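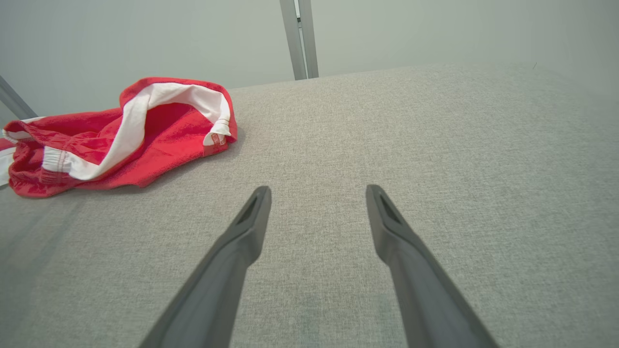

Light gray fabric with a fine, heathered weave.

How to sew a washable liner for a guinea pig cage
25/07/2018

In our sewing group in Pruramham we made many liners for the small animal rescue, and people often ask me for the pattern. There is not really a pattern. It is a rectangle with three layers, and a beginner can finish it in one afternoon if the machine is in a good mood.

What you need
Fleece for the top, a little bigger than the cage floor
Old towel or cotton toweling for the middle
Cotton fabric or T-shirts for the bottom
Polyester thread and a needle for thick fabric
Long pins or clips (I prefer clips, they are easy to find again)

I buy my fleece at Kuhlmann in the remnant box. The color is not important for the guinea pigs, but on a light one you see sooner when it must be washed.

Step 1: Wash the fleece
New fleece does not let the water through. It stays on top and the animal sits in it. Wash the fleece five times before you cut, with a normal detergent and without any fabric softener. Then put a spoon of water on it and press lightly with a finger. If the water goes down into the fabric, you can start. If it makes little balls, wash again. Wash the towel and the cotton one time too, or they will shrink later and the liner becomes wavy.

Step 2: Measure the cage
Measure the floor inside the cage, not the outside. Add 3 cm to each side for the seam and for a bit of shrinking. My own cage is 60 cm deep, so I cut 66 cm. Cut all three layers the same size.

Step 3: Prepare the bottom layer
If you use old T-shirts, cut away the sleeves, the collar, and the care label, and open the side seams. Iron the pieces flat and join them with a zigzag stitch until you have a piece which is big enough. Do not pull the jersey when you sew – it stretches very quickly and then nothing fits. Thick plastic prints should be cut out, because they do not breathe and guinea pigs like to chew on them.
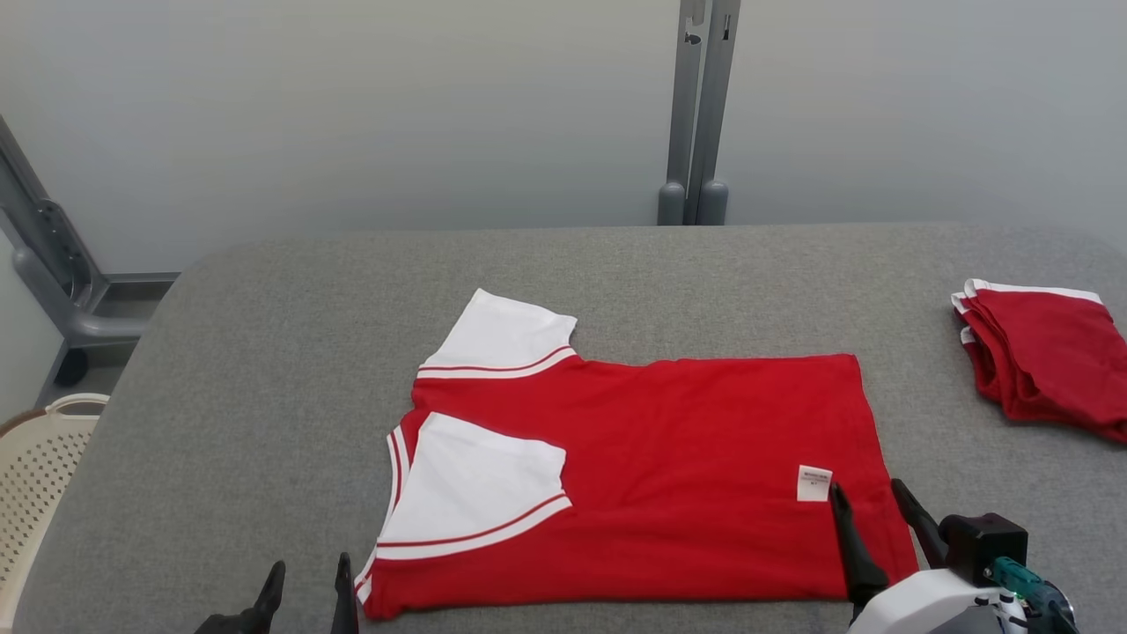 Step 4: Put the layers together
Lay the towel on the table first. On the towel comes the bottom layer with its nice side up, and on this the fleece with its nice side down. Smooth everything with your hands from the middle to the edges. Clip all around and leave an opening on one short side, wide enough for your hand.

Step 5: Sew and turn
Sew with a straight stitch, 1 cm from the edge, and go slowly at the corners. Cut the corners a little shorter, but do not cut the seam. Turn the liner through the opening and push the corners out with a blunt pencil. Close the opening and sew once more around the whole liner, near the edge.

Step 6: Quilt it
Sew two lines across the liner, from corner to corner, like a big X. Without these lines the towel moves in the wash and makes a lump. Now cut all the loose threads very short, also on the bottom. A long thread can go around a little foot.

Care
Shake the liner out every day and brush away the hay. Wash it after three or four days, and put it in a laundry bag if your machine does not like hay. With two liners for each cage you always have one to change.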